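# How does a robot learn to tidy up shoes?

Have you ever been told to put your shoes away? Of course you have! You probably did it in a few seconds, maybe while thinking about what was for tea. For a robot, the same job is a real puzzle, and in September a group of 33 children from Ladberg went to the MacLeod Robot Workshop open day to see how that puzzle gets solved.

The robot they met is called Wuline. It has two arms, and at the end of each arm is a **gripper**, which does the work of a hand. A gripper can open and close, a bit like your finger and thumb when you pick up a raisin.

Wuline does lots of its practice inside a computer. The people at the workshop have built a whole pretend house, with a hallway, doors, shelves and a garden outside, and a pretend Wuline moves about in it. This is called a **simulation** (say it like this: sim-yoo-LAY-shun). It's a bit like a video game, except that the rules about how things fall, slide and bump have to be very close to the rules in your own house. 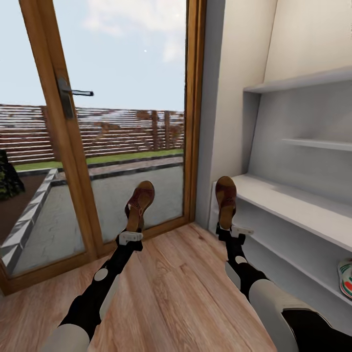 *A sandal in each gripper! Both are being held by the heel.*

## Why is a shoe so tricky?

Think about all the things you know about shoes. You know which end is the front. You know a sandal has a strap and a welly doesn't. You know that if you grab a flip-flop by its very tip it will probably swing about.

Wuline has to work all of that out. First it needs to **see** the shoe, which means finding it in a picture from its camera. Then it has to **plan** where to hold it. After that come the moving, the gripping and the lifting, and if the gripper squeezes in the wrong spot the shoe can twist round or drop.

And shoes are so different from each other! The workshop has made 117 pretend shoes for Wuline to practise with. There are sandals, trainers, clogs and boots, in big sizes and little ones.

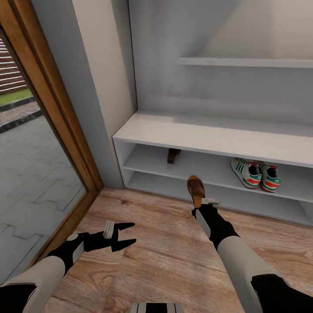
**Jatbridge, September**

The doors opened at ten in the morning and the first thing on the big screen was the shoe rack. Wuline had a brown shoe standing on its heel in the right gripper, toe pointing at the ceiling, and the left gripper was wide open with nothing in it. On the shelf was a pair of white trainers, heels facing out.

"Why doesn't it use both hands?" somebody asked straight away. Good question! Sometimes one hand is plenty. Try it yourself: pick up a slipper with one hand, then try the same thing with two. For a small, light shoe the second hand mostly gets in the way. With two shoes to carry, though, two hands are brilliant.

Putting a shoe on a shelf is harder than picking it up. The gap between the shelves is only so tall, so the shoe has to be turned to fit. The arm has to fit in as well (people forget about the arm!), and it mustn't knock over whatever is already there.

The children had a go at this with real shoes and a pair of kitchen tongs. Tongs are very like a gripper, because you can't feel much through them. Lots of shoes landed on the floor, one went under a radiator, and everybody wanted another turn.

## Practice, practice, practice

Wuline has tried the shoe job 3265 times in the simulation. Imagine tidying your shoes that often! Luckily a computer never gets bored, and when a pretend shoe falls on a pretend floor there is nothing to mend. You press a button and start again.

The people at the workshop change things between tries. They might move the rack, swap the shoes, or put the sun in a different part of the sky so the shadows fall somewhere new. There are 385 different ways to set up the hallway. If Wuline only ever saw one, it might learn that one by heart and get in a muddle anywhere else.
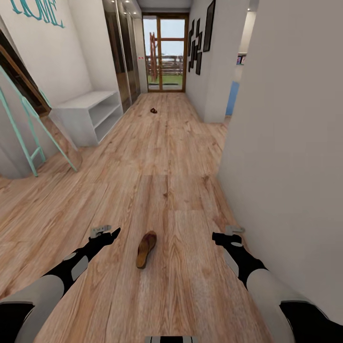
Getting to the shoes is part of the job too. Shoes get kicked off all over the place, so a robot has to decide which one to fetch first, and it has to keep its elbows away from the walls while it gets there. Going for the nearest shoe sounds sensible, and often it is. But what if the rack is behind you and the other shoe is a long way down the hall? Is it better to make two trips, or collect both and come back once?

The group had a vote on that. Two trips lost by a mile.

## Try it at home

You will need a pair of kitchen tongs (ask first), three different shoes and a low shelf or a cardboard box on its side.

1. Put the shoes on the floor, well spread out.
2. Pick up each one using only the tongs.
3. Put them on the shelf with all the heels facing out.
4. Now do it again with one eye shut.

Which shoe was the hardest to hold? Where did you grip it in the end? Draw the shoe and put a cross on the best spot, then see whether a friend picks the same one.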